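Pumholm Village Hall – Minutes of the Management Meeting, April 2024

Present: Tyson Kennedy (chair), the bookings secretary, the hall manager and two residents. Apologies were received from the Hindton representative.

1. Minutes of the last meeting
Agreed and signed. The only matter arising was the side gate, which has been rehung but still sticks. The hall manager will plane the bottom edge.

2. Heating
The boiler was serviced by Primeo. It is safe to use but the pump is noisy and parts are getting hard to find. Primeo will send a written price for a new pump. Tyson Kennedy asked that the timer be left alone between bookings – the hall was heated all weekend in December with no one in it.

3. Bookings
The Zacharias dance class would like to move to an earlier slot. Agreed, provided the lunch club is out by then. Hire charges stay as they are until the autumn.
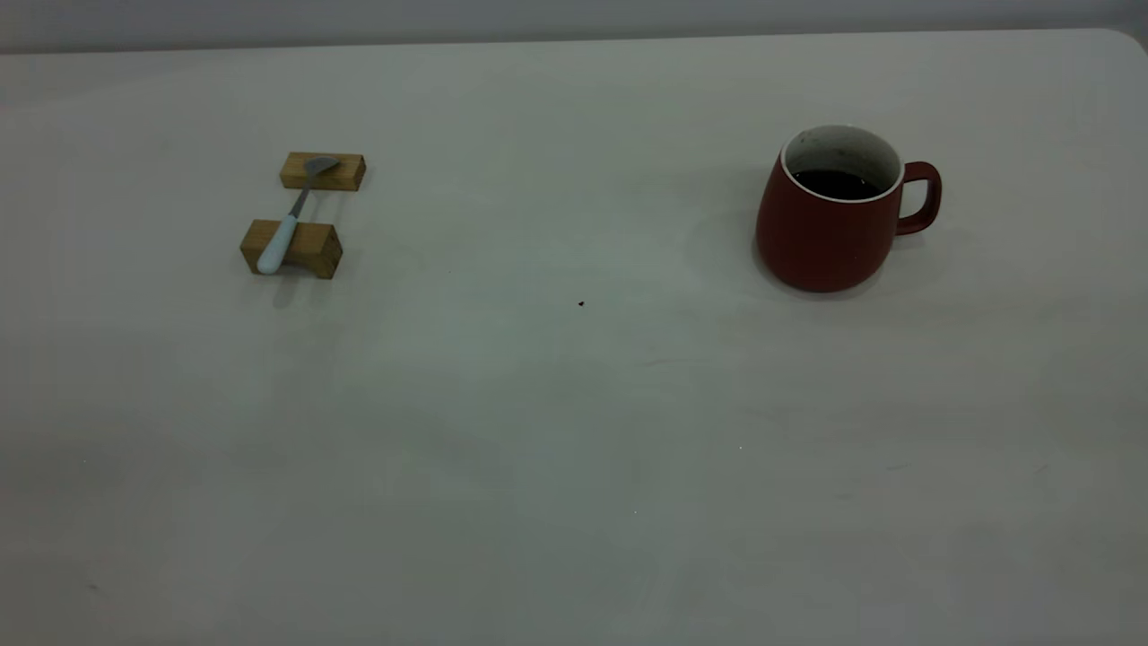
4. Kitchen and supper evening
The supper evening will go ahead, with soup, bread and a hot pudding. Tickets will be sold at the door and from the shop. Serving spoons were left lying on the worktops last time, and it was agreed to use a rest for them made from two rectangular blocks of light wood, laid parallel. The bookings secretary will ask Hindton for the loan of their urn. Up to two extra helpers are needed for washing up.

5. Car park
The potholes by the road are worse. Two prices to be obtained before any work is agreed. Residents to be asked again not to park across the entrance.

6. Any other business
A key is missing from the cupboard. Hirers will be contacted.

The meeting closed at 9.10 pm. Date of next meeting to be confirmed by email.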